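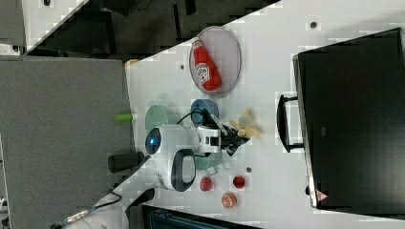 Figure 3. Tabletop with a red ketchup bottle lying across an oval plate, a blue cup and a light green round dish.

4.2 Where the bottle goes: condiments and the spread of the shared table

We now turn to the part of the survey that surprised us most. Section 4.1 dealt with plates and bowls, and the results there followed the pattern that earlier work on household dining would lead one to expect: people keep their own dish close and reach outward for everything else. Condiments break this pattern, and they break it in ways that are a real pleasure to trace through the data.

The Plirerham diaries contain 3000 meal entries, of which 1854 mention at least one bottled or jarred sauce. We had planned to treat these as a minor category. Ketchup, mustard, pickle and the rest were coded together in the pilot, with a single field for "on table" or "not on table". It became clear within the first batch of diaries that the field was far too small for what people wanted to tell us! Diarists wrote about who fetched the bottle, who was allowed to hold it, whether it stood or lay down, and what happened to the lid. One household in Trindthorpe drew a small map of the table every evening for a month, with the ketchup marked by a star.

We therefore recoded all of the sauce entries by position. "Central" means that the bottle was within reach of every person seated. "Held" means that it stayed beside one person, who passed it on request. "Parked" covers bottles set down on a tray, a spare plate or another surface of their own, either upright or on their side (Figure 3). The last code was added late, after both coders kept writing the same note in the margin, and it has become our favorite. A plate under a bottle protects the cloth from drips, as many diarists said, but it also gives the bottle a place. Once a plate has been put out for sauce, people return the sauce to it, even at the end of a long meal when most other things have drifted.

Households differed widely in how settled these habits were. In Plirerham, parked bottles were most often reported at weekend lunches and at meals where food was eaten with the fingers. In Trindthorpe the held position was more common, and it was nearly always an adult who did the holding. We are cautious about reading this as a difference between the two towns. The Trindthorpe sample has more families with young children, and a parent who has once cleaned ketchup off a ceiling light (two entries) may be expected to keep a firm grip on the bottle from then on.

Shared finger foods deserve a separate word. When chips or fries were served in one heap for everyone, diarists described the sauce as part of the heap -- "the pile and the ketchup", as one put it -- and its position was given relative to the food and not to any person. We found this wording in 300 entries and in both towns. It suggests that the idea of "my place" at the table, so strong in the plate data, weakens when there is no portion to guard. Cups were the exception. Even at the most relaxed meals people knew which cup was theirs, and a mix-up was worth recording.

These findings also bear on the Quan scale of table formality, which scores a meal partly by the number of serving vessels. Under that scale a parked bottle raises the score, as it adds a plate. Our diarists would have laughed at this. Almost all of them linked the extra plate with easy, untidy meals, and several apologized for it in their entries. We propose that vessels used only for condiments be left out of the count, and we give adjusted scores in the appendix.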